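Jolix Account Guard 3 for Public Figures and Talent Offices 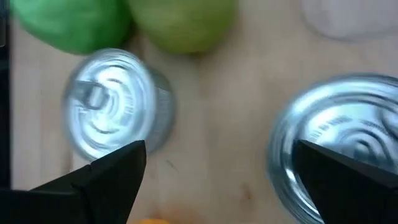

Account Guard 3 is a managed login and contact protection service for performers, presenters and other people whose e-mail and social accounts attract intrusion attempts. It covers one principal and up to 15 linked accounts, including those run by an agent, publicist or assistant.

The service separates the address book from the mailbox. Contacts are held in an encrypted store on the Futport platform and released one entry at a time. A person who gets into the mailbox sees names without phone numbers. Bulk export is off by default and needs approval from two registered devices.

Posting rights are handled the same way. Each team member signs in under a personal key, and the log records which key sent which post. If a post is later disputed, the log can be exported as a signed file for a lawyer or a platform's support desk. Deleted posts stay in the log.

What is in the box
Two Sandhu hardware keys (USB-C and NFC)
One backup key, sealed
Printed recovery sheet
Setup card

Specifications
Part number: 1794
Linked accounts: 15
Team members: unlimited, one key each
Log retention: 590 days
Release: 3
Contact formats: vCard, CSV
Languages: English, Spanish

Compatibility
Works with current versions of the major desktop and mobile browsers. Accounts that accept only text message codes can be linked — but they are marked as weak in the dashboard and do not count toward the protected total. Release 2 keys can be kept after a firmware update. Keys from the older Feltum line are not supported.

Limits
Account Guard does not remove material that has already been published, and it does not monitor gossip sites or fan forums. Private messages are not read or stored.

Ordering
Keys ship unassigned and are registered during setup. Replacement keys are sold singly. The next firmware update is planned for September and will be installed through the dashboard.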